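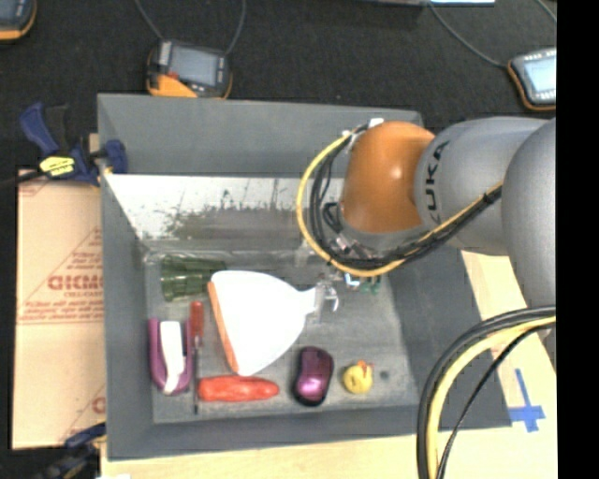
# Does Sorting at Home Pay Off? A Look at the Prilport Recycling Pilot

Course project, final report
Erdal Ekinci

## Why I picked this

In April the city of Prilport put out a leaflet saying its new household sorting pilot had "changed the way residents think about waste." I live in the pilot area. My roommates and I had been throwing yogurt cups in the wrong bag for weeks, so I wondered how anyone had measured a change in the way we think. This report looks at what the city claimed, what I could check myself, and what I couldn't.

I should say that I'm in favor of recycling. I still think a claim paid for with public money ought to survive a student reading it twice.

## The claims

The leaflet makes two claims that can be tested:

1. That 736 households "took part."
2. That mixed trash from those households dropped by 30 percent.

It also says residents are "proud of the program." I left that one alone.

The pilot was run by Nadent, a waste contractor, with bags supplied by Lenex. Nadent collected the bags, weighed them and wrote the summary that the leaflet quotes. So the company being judged is also the company holding the scale. I'm not accusing anyone of cheating. It is a weak setup all the same, and the leaflet doesn't mention it.

## What "took part" means

I asked the city office how a household came to be counted. The answer, by email, was that every address that received a starter pack was entered as a participant. The packs were left on doorsteps. No one had to sign for them or return anything.

By that standard my apartment took part from the first day. Our pack sat behind the shoe rack until a roommate used the bags for moving.

I asked whether there was a count of households that put out at least one sorted bag. There isn't one. The bags have no address label - the office said this was for privacy, and I think that's a fair reason - but it means the number on the leaflet is a number of deliveries.

## The 30 percent

This was harder. A drop compared to what? The summary compares the average weight of mixed trash per pickup during the pilot with the average before it. I found three problems.

First, the pickup schedule changed. Before the pilot, mixed trash was collected once a week. During the pilot it was collected twice a week for the first part, then once a week again. If the same trash is spread over more pickups, each pickup weighs less. The summary doesn't say whether this was corrected for, and when I asked Nadent I got a link to the summary.

Second, the "before" period includes the end of the school term, when students move out and throw away half of what they own. Anyone who has walked down my street at that time has seen the mattresses.

Third, there was no comparison area. A nearby neighborhood without the pilot would have shown whether trash was falling everywhere. The city has the weights for the other routes. I asked for them and was told they could be released after a formal request, which would have taken longer than this course.

None of this proves the 30 percent is wrong. It could even be too low. I just can't see how anyone would know.

## My own small survey

I put a one-page form in the mailboxes of my building and the two next to it. The building manager at Pyo Court let me leave a box in the lobby for replies. I asked whether people sorted, what they found confusing, and whether they had sorted before the pilot.

Most of the people who answered said they sorted. I don't put much weight on this. People who fill in a form about recycling are likely the ones who recycle, and few people like to write down that they don't. The more useful part was the confusion question. The same items came up over and over: pizza boxes, coffee cups, and the plastic film from packaged meat. Several people said the leaflet and the printing on the bag disagreed about cartons. I checked, and they do.

Several also wrote that they had already been sorting for years and driving it to the drop-off point. For them the pilot saved a trip. It's a real benefit, but it wouldn't reduce mixed trash at all.

## Cost

The city budget lists $3000 for printing and $2000 for "outreach." Collection costs are folded into the general contract with Nadent and can't be separated out. I tried to work out a cost per household and gave up, as the largest part of the sum is missing.

## What I would want to see

- Weights per week instead of per pickup.
- At least one comparison route.
- The same months compared in different years.
- A count of bags collected, even without addresses.
- Someone other than the contractor checking a sample.

The first of these should be easy, as the raw weights already exist.

## Limits of this report

My survey covered three buildings, all mostly renters. I had no access to raw data. I also went in doubting the leaflet, and a reader should keep that in mind - I may have looked harder for holes than for support. The email replies from the city office are in Appendix A, and the blank survey form is in Appendix B.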